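KUVSTEAD, 2021-11-17. For immediate release

# Robot learns to pick up pot lids, asks for no applause

Kuvstead, the household robotics laboratory, today released Nokar, a method that lets a robot arm find and lift transparent kitchenware using ordinary color cameras. In tests with glass pot lids, the system lost or missed its lid in 21 of 200 attempts. The laboratory would like it known that this is a good result. It would also like it known that the previous result was so poor that the team stopped saying the number aloud.

Glass is a miserable thing to hand a robot. Many depth sensors work by sending out light and timing or triangulating what comes back, and glass lets most of that light wander off and inspect the countertop. The sensor then reports, with complete confidence, that there is a countertop. Robots given this news have tended to close their grippers on air, or push down through the place where the lid was supposed to be absent.

Nokar leaves the middle of the lid alone. It looks for the parts of a transparent object that misbehave least: a metal rim, a knob, a handle, the place where the wood grain behind the glass goes slightly pale. From these it builds a guess at the object's outline and tilt, and it keeps that guess loose until the gripper is close enough to do better. Two camera views feed the estimate, one from a fixed position beside the work area and one from the robot's own wrist.

The fixed view is used for what the authors call coarse commitment, meaning the arm picks a lid and a direction and goes. It also checks the carry. A lid hanging from a gripper can swing, and a tilted lid on its way to a pan needs more room than a level one, a fact the first version of the planner regarded as somebody else's department. 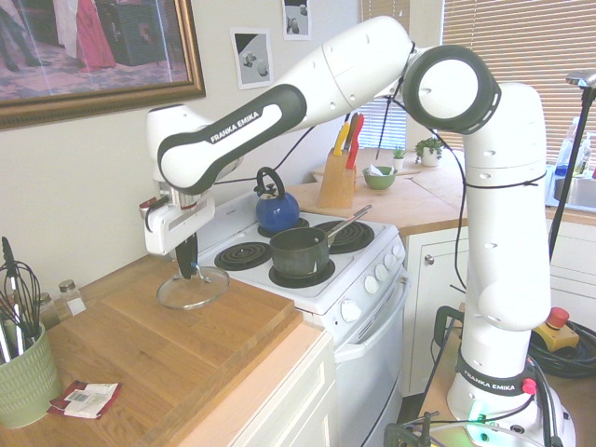

Hélder Bastos is less sure the wrist camera deserves so much of the credit. In written comments on the draft, he argued that the fixed view alone would have settled most of the easy cases, and that the paper should say plainly which attempts needed both. The authors went back and sorted them. The revised paper now has a table, and the table agrees with him on the easy cases. On the difficult ones, where a reflection lay across the rim, removing the wrist view made the arm hesitate, reach, and close its fingers a short distance from anything useful.

## How it was trained

The training set consists of 460 demonstrations in which a person guided the arm to a lid, took hold of it, and put it somewhere sensible. What counted as sensible was argued over in April and is defined in an appendix longer than the section it belongs to. Glass lids were chosen because they are common, cheap to replace, and round enough that the robot cannot be accused of having picked the wrong corner.

Kuvstead worked with Jindow, which wrote the annotation software. Drawing an outline around a clear object is slow work, and people disagree over where the glass ends and its reflection begins. The Jindow tool lets annotators mark only the pieces they are sure of and leave the rest blank. Blank stretches are treated as unknown during training, so the model is never scolded for failing to match an annotator's hunch.

This turned out to matter more than the choice of network. An earlier model, trained on complete outlines, had learned to draw beautiful closed curves around reflections. It was particularly proud of the ones from windows.

## What happens up close

The last stretch before contact is where most of the older system's failures were found. At that distance the wrist camera rarely sees a whole lid. It gets an arc of rim, one end of a handle, a glare patch, and a great deal of wood. Wood is not helpful here. Grain has long, clean lines and knots with convincing edges, and a detector hungry for edges will accept them all.

Nokar handles this by carrying its earlier guess forward and asking whether each new piece fits. A curve that agrees with the expected rim is kept. A board seam, being straight and running off in its own direction, is dropped. When the view contains a handle attachment, the system uses it to work out which way the gripper ought to turn. When too few pieces fit, the arm backs away and looks again. It is allowed to do this twice, after which it stops and waits for a person.
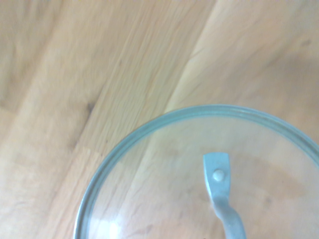

*Wrist camera view of part of a clear glass lid on a light wooden surface, with one end of its handle visible. Credit: Kuvstead.*

## What it does not do

The method has been tested on lids. Drinking glasses were tried informally, and the laboratory is not publishing those results, partly from scientific caution and partly because of the floor. Objects with no rim, knob or handle give Nokar very little to hold on to, in either sense. Steam has not been tested. Neither have greasy lids, which the authors concede are a large share of the lids in circulation.

Speed is another sore point. The arm pauses before each grasp while the estimate settles, and anyone cooking alongside it will have time to form an opinion. A faster version is in progress at the Fekete test kitchen, where the planner is being taught to start moving before it has finished thinking. The team expects the failure count to rise before it falls.

Of the recorded failures, the largest group were slips after a correct grasp, which the paper assigns to the fingers. The vision authors wrote that sentence. The gripper authors have asked for a footnote and received one.

## Availability

The paper, the trained model and the demonstrations are available on request for non-commercial research. The partial-outline annotation tool will be released separately by Jindow once its manual has been translated out of the language its programmers speak among themselves.

**Notes to editors**

Nokar is written with a capital N and is not an acronym. Several expansions have been proposed internally and all have been declined.

An attempt was counted as successful when the lid was lifted, carried and set down at the target without human help. Lids set down upside down were counted as failures, over objections.

Requests for interviews or additional pictures should go to the Kuvstead press desk. Visits to the Fekete kitchen can be arranged in advance, and visitors are asked to wear closed shoes.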